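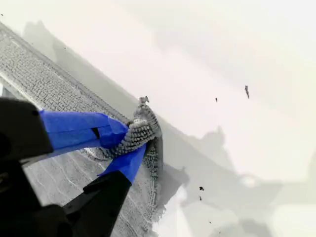
Keeping Board Papers in Order at Home

Household Tips from Thabiso Van Wyk, Stastham

When I was appointed to the Nenley Water and Drainage Board I pictured a monthly meeting and a handshake. Then the first packet came, and it was 100 pages long, and it arrived the same afternoon as the groceries. I have served two terms now (and one stretch on the library board over in Purves before that), and in that time my kitchen has picked up a few habits that make the whole business a good deal more pleasant. I pass them along in case you have just been sworn in somewhere and can't find your table.

Give the packet one home

Pick a spot and let everything land there first. Ours is a dish rack, the upright kind for plates, which I had retired after one of the feet came off. Each slot takes a folder, and you can read the tabs from across the room. The slots go by meeting, with the nearest date in front. Resist the urge to sort by subject. I did that for a year and could never decide whether a culvert belonged under roads or under water, and I don't think the engineer could have told me either.

Read at the same time every week

I read on Wednesday evening after the dishes are done. Set a kitchen timer for 45 minutes and stop when it rings, even in the middle of the bylaws. You can come back tomorrow! A tired reader misses the amendments, and the amendments are usually where the trouble is.

Mark changes in pencil

When the bylaws or the enabling act get revised, you will generally be handed a whole new copy with the old wording struck through. Don't throw the old one out just yet. Lay the two side by side, put a pencil tick beside every section that differs, and write the number of each one inside the front cover. Pencil rubs out nicely when the final version changes again, and it will. A soft white eraser is kinder to thin copy paper than the pink one on the end of the pencil.

Wipe the table first, and dry it

I learned this from a peanut butter sandwich and the draft minutes. A damp cloth, then a dry one, then ten minutes with a cup of tea while you wait. If grease does get on a page, dust it with cornstarch, leave it overnight under a paper towel and a heavy book, and brush it off over the sink. It won't be perfect but you will be able to photocopy it.
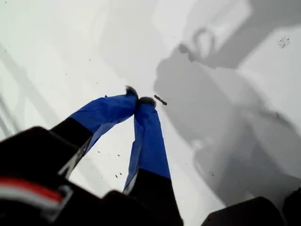
Two blue-wrapped fingers above a white surface.

Terms, seats and the inside of the pantry door

Tape a sheet inside the pantry door with the date your term ends, the date your disclosure form is due, and which district your seat represents. If your district lines have been redrawn, call the clerk and ask whether it affects your seat, and write down the answer and the name of whoever gave it to you. Our form is due in April, and before the pantry door I was late with it twice.

Mileage and small receipts

A recipe box does the job. I have one divider for each month and I drop the receipt in as soon as I'm through the door, coat still on. Our board will not pay a claim more than 50 days old, so check what your own rule is, and then claim sooner than that anyway. Thermal receipts fade in a warm kitchen, so keep the box well away from the stove or make a copy the same week.

Storing the old years

Once a year is closed I move it to a lidded tote on a shelf, never on the basement floor. My cousin's papers from the old Skallutance merger sat on the floor through one wet spring and came up as a single brick. Mine holds 100 folders if I pull the binder clips off first (they leave rust marks anyhow). Before you recycle anything, ask the clerk which papers you are obliged to keep and which are only your copies. Your own scribbled notes may count as records in some places, so ask about those too.

Meeting night supper

Soup, made the day before. Public comment can run late, and it keeps.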